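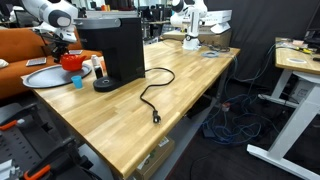 A gripper over the red teapot on the student robotics bench at Wonstead.

The tea task has been on the schedule at Wonstead since October, and the student club still argues about the teapot. Its spout is short and its lid is round, which gives the gripper very little to hold. One group wants to go for the handle. Another wants to take the lid off first and deal with the pot afterward.

The club has 18 members, split into teams of six. Each team gets one evening slot a week with the arms and writes its own control code. They call the project Carnwood, after the street where the first meetings were held.

The assignment sounds simple. Lift the pot, move it to the cup, pour, and put it back on the tray. By the end of last term the teams had logged 412 attempts between them. Most failures came in the last few inches, when the gripper closed a little early or a little late.

Coffee is next on the list. A single-serve machine asks for different skills – a lid to raise, a button to find, a power cord to stay clear of. Students who have finished their tea runs are already writing the first routines for it.

New members start by watching. For two sessions they keep the log and learn where the emergency stop is. After that they can drive an arm at low speed with an older student standing by.

The spring contest at Skuravgate allows each team 8 minutes at the table. Wonstead plans to enter two teams – one for tea and one for coffee.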